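Adjei Learning Center to Open Evening Study Rooms for Adult Students

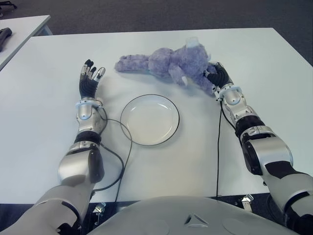
Akberg, November – The Adjei Learning Center will open its study rooms to adult students in the evening, extending a service that until now has been offered only in the daytime. The rooms will remain open until 10 p.m. and may be used free of charge by anyone enrolled in a course at the center or at one of its partner schools in Akberg and Cudier.

The decision follows a survey of enrolled adults carried out by the center's student services office. Of the 328 students who replied, most said that they had no quiet place to work after their jobs ended for the day. Several wrote that they had been studying in parked cars or at kitchen tables after their children had gone to bed.

"Our students come to us with full working lives," said Korkor Kyei, director of the center. "They asked for a desk, good light and a door that stays open after supper. We are pleased to be able to provide these things."

Evening hours will begin at 5:30 p.m. Places may be reserved by telephone or at the front desk up to one week ahead, and a number of seats will be held each evening for students who arrive without a reservation. Rooms for group work may be booked for two hours at a time, with a second booking allowed if no other group is waiting.

Tutors in mathematics, English and bookkeeping will be present between 6 p.m. and 9 p.m. The tutoring program will be led by Augustina Fiadzo, who has taught evening classes in Cudier for seven years. Students preparing for the high school equivalency examination will be given first call on tutoring time during the four weeks before each test session.

The extended hours are supported by a two-year grant from the Jurkari Fund, which assists adult education in small cities and rural districts. The grant covers tutors' wages, front desk staff and a bus pass for each student who lives outside the Akberg city limits and attends at least two evenings per week.

"Travel is often the reason a student leaves a course before the end," said Heike Ehlers, program officer at the Jurkari Fund. "We asked the center to include transportation in its plan from the start, and it did so with care."

The reference shelves will also be open in the evening. Textbooks may be used in the building and borrowed overnight, provided that they are returned by 10 a.m. the following day. Food is not permitted in the study rooms, but the ground floor lounge will stay open for students who wish to bring a meal.

Wumpini Abugri, head of student services, will report to the board on attendance at the end of the spring term. Questions about reservations and bus passes should be directed to the student services office.

Media contact: Kekeli Quaye, Communications Office, Adjei Learning Center, Akberg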